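Comar Round Bucket, Red – waste and general use

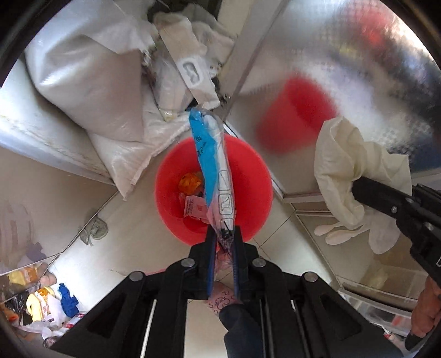

Plain round bucket, plastic, red. We sell more of these for trash than for mopping, which surprised us at first and doesn't anymore. Sits by a desk, under a packing bench, next to the changing table, wherever the wrappers pile up. Wide mouth so long stuff goes in without folding – the tall clear sleeves with the blue panel are the worst for that, they catch on the lip of a narrow can and end up on the floor. Inside is smooth. Crumpled candy-type wrappers and little paper packets tip straight out, no ribs for them to hang on to. Looks fine on pale tile too, if you care about that, and some of you do.

Price: $9 each. Case of 11 for $85.
Color: red only right now. Blue is due in November, maybe.
Shape: round, open top, broad rim
Lid: none. See below.
Item name on your invoice: COMAR RND RED

What people use it for

Dry trash mostly. Wrappers, tape ends, packing sleeves, labels, twist ties, the silica packets that come in everything. Also car wash rags, dog toys, kindling, potatoes. One customer, Sobia Ghauri, bought a case for her craft classes, one bucket to a table, and came back for another case when the first lot walked off with the students.

Wet use is OK. It's a bucket. But no pour spout and no marks on the inside for measuring, so if you're mixing cleaner get the Khattak pail instead, that one has a spout.

Not for hot ash. Not for solvents. Not for food you're going to eat, we have no paperwork on that and can't get any.

Liners

You don't need one for dry wrappers. If you want one, the Flusora small liners fit with a fold-over of up to 9 inches, which is plenty. The bigger Flusora ones fit too but bunch up at the bottom and you lose room. Ordinary grocery bags work, the handles won't reach all the way round but you can tuck them.

Tip from Tahira in our warehouse – keep a few spare liners flat in the bottom, under the one you're using. Pull one out full, next one is already there. She's been doing it for years and the rest of us have finaly caught up.

Lids

We get asked every week. No lid. The Flellulent snap lid does NOT fit, it's close but it pops off. Please don't order it for this bucket, we had a run of returns on that and Khurram Mohmand is the one who has to unpack them.

Cleaning

Warm water, dish soap, soft cloth. Sticky candy on the base, let it soak a while first and then wipe. Dont use a scouring pad, the inside scratches, and once it's scratched the bits of film start clinging and you lose the whole point of a smooth bucket. Rinse, turn upside down, let it drain. Labels stuck to the side come off with a little cooking oil.

Sorting tip

Clear film and foil wrappers are usually not curbside recycling. Some stores take the film back, check yours. A couple of our office customers run two buckets, one for paper and one for everything else, with a strip of masking tape on the rim to tell them apart. Cheap and it works. Pull the paper insert out of a sleeve before you toss it if you're bothering with any of this.

Shipping

Singles go out in a carton, so you're paying to ship some air, sorry. Cases are nested and wrapped and cost a lot less per bucket to send. They can stick together when they've been nested in the cold – twist, don't yank. If one's stuck for good, run warm water over the outside one.

Cracked on arrival? Send a picture and your order number, we'll replace it. You don't need to mail the broken one back.

Local pickup is fine, ring the side bell and ask for Maxine Lockyer. Orders over two cases, email first so we can check the shelf – the count on the site runs a bit behind.

Page updated May 15, 2022. New case price, everything else the same.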